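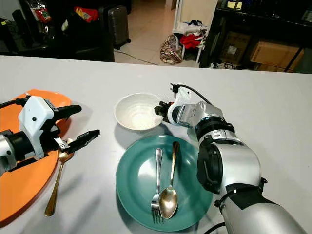

According to Carkska, the hardest part of teaching a two-armed robot to handle tableware by remote control is getting the operator to slow down. The company published the first results of its Prodeck trial on September 30, 2020, and said that most of the rejected recordings were lost to haste in the last few centimetres before a grasp.

Prodeck is a teleoperation kit developed by Carkska with Zastach, which supplies the control software. An operator moves a pair of hand-held controllers and the arms follow, while joint positions, gripper opening and camera views are logged together. Each complete run is stored as one demonstration. A control policy is then trained on the set and tested with the operator disconnected.

The trial covered plates, bowls, forks and spoons on a plain white table. Operators recorded 112 demonstrations, of which 15 were discarded after review. The usual fault was a gripper closing before its fingers had cleared the rim of a bowl. Cutlery lying on a plate caused fewer rejections but took longer, at around 40 seconds a run.

Two arms are driven at once, one from each hand. Zastach said new operators tended to leave one arm idle, and that this habit was copied by the trained policy. Instructions were changed in the second week of September so that the free arm is brought to a waiting position near the next item before the first arm lets go.

Ebrahimi, a catering equipment supplier, lent the dishes and has asked for glazed and unglazed pieces to be recorded separately. Carkska said the two are mixed in the present set and would be relabelled.

There is no force feedback in the current version of the kit. Operators judge contact from the camera view alone, and Zastach is testing a vibration signal in the controllers as a substitute. The next round will use 6 operators and the same table height. Stacking of bowls has been left out until the grasping figures are checked.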